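シミュレーション視点画像の自己遮蔽マスク作成手順

Hadimineで生成した頭部視点の画像から、ロボット自身の胴体と腕が占める画素を除外する手順をまとめる。対象はHviidの双腕モデル、学習側はKillikを前提とする。

1. 機体のリンクにセグメンテーションIDを付与する。胴体、左腕、右腕、左右の手先を別IDとし、200番台に揃える。
2. 初期姿勢で1フレームを描画し、ID画像とRGB画像の位置が一致することを確認する。

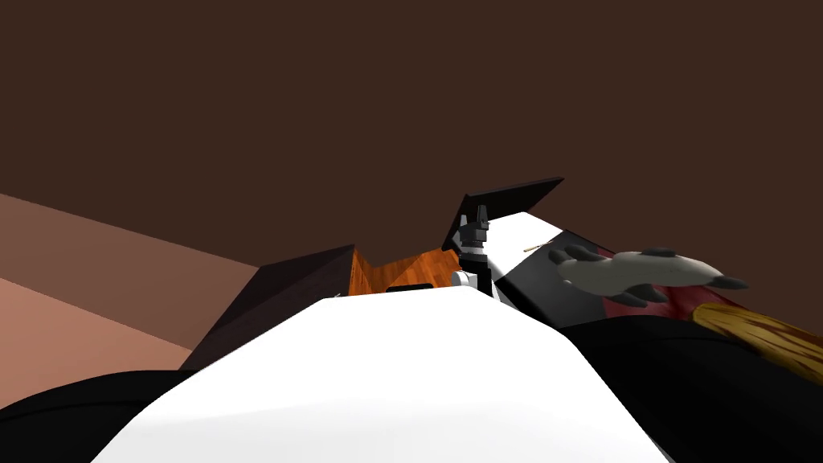
マスクは関節角から毎フレーム再計算する。固定マスクは前傾姿勢で破綻する。白い胴体が画面下部中央を広く覆い、その左右に黒い腕が入る構図では、胴体と腕の境界は明瞭で誤りが出にくい。注意を要するのは作業面の側で、白い直方体のように胴体と同系色の物体がある場合、色によるしきい値処理は使えない。必ずIDで分離する。

3. 得られたマスクを2画素膨張させる。輪郭のアンチエイリアス成分を除くためである。
4. 手先のIDはマスクから外す。手先まで隠すと、Ollportの評価では把持課題の成功数が600試行中ほぼ200件まで落ちた。
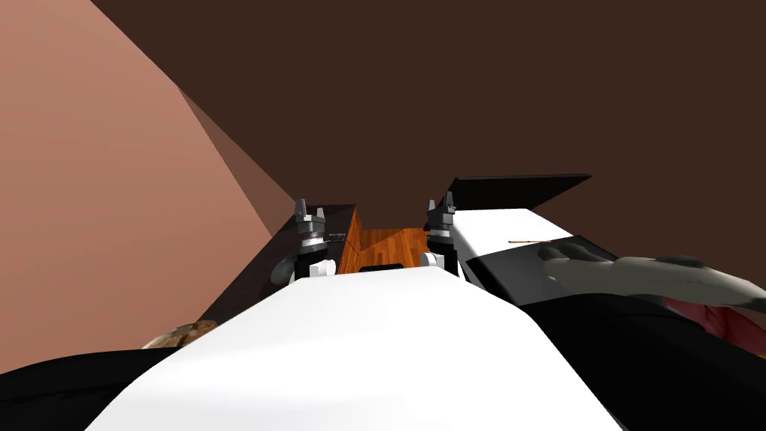
図2 木目の面を挟んで上向きに並ぶ左右のグリッパ。いずれも指先は開いている。

5. マスク済みの1,374フレームをKillikに読み込み、遮蔽率の分布を出力する。極端に高いフレームは姿勢ログと照合し、関節角の欠落がないか調べる。

膨張処理の実装はUnnur Arnardóttir、ID割り当て表はLinnea Bråtenによる。割り当て表は5月版を使用すること。旧版では左右の手先のIDが逆になっている。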